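Good Habits at the Bench: Our Tape Roll Gallery

Welcome to the gallery! I'm Iman Tahiri, and I look after the bench rules for the Plillel project. A roll of tape, a rack and a robot arm sound like a small job, and I love it because nearly every rule we have shows up in it somewhere. The current rule sheet went up in March and it's already covered in pencil notes – which I take as a good sign. Click through, borrow what you like, and write to us if your own bench does it differently.

1. Know your surface

White tape on the rods, plain grey-green next to the rack. Our rule is to look over the open area before every run and write down any flakes or scuffs, even the tiny ones. Marks are allowed, as long as they're in the log. The Gadar log is up to entry 1611 now, and I still enjoy reading it!

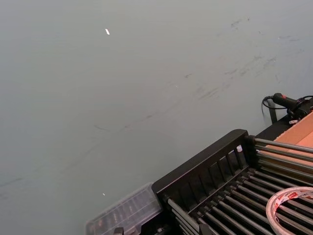

2. Hold it by the edge

One arm carries the roll out over the rack while the other keeps still off to the side. That's rule two on the sheet: when an arm is holding something above a shared spot, its partner waits. The grip goes on the edge of the roll, so the far side hangs free and you can see how it's sitting in the fingers. Check the cable loop too – it needs room to swing, and it should never be able to snag on a tray wall.

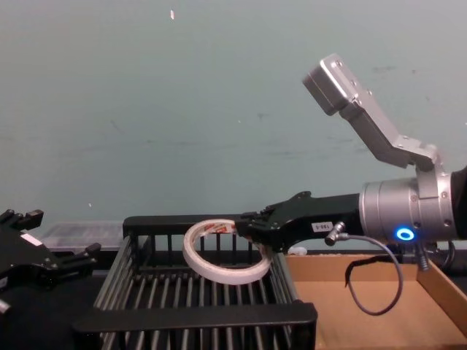
3. Rules we'd pass along

Keep the stop button within reach of whoever is watching, and have that person do nothing else. Twenty minutes is our limit for one watcher, then you swap.

Start slow. A new routine gets 20 slow passes before anyone touches the speed setting, and we go back to slow after any change to the fingers.

Label both arms. Say the label out loud before you send a command. It feels silly for a day or two and then you can't imagine working without it.

Log the misses as carefully as the good picks. Our Mamo set has 3000 runs in it, and the 400 marked as misses are the ones people ask me for most.

Next gallery: Zevo and the rules for soft items. I can't wait to show you that one!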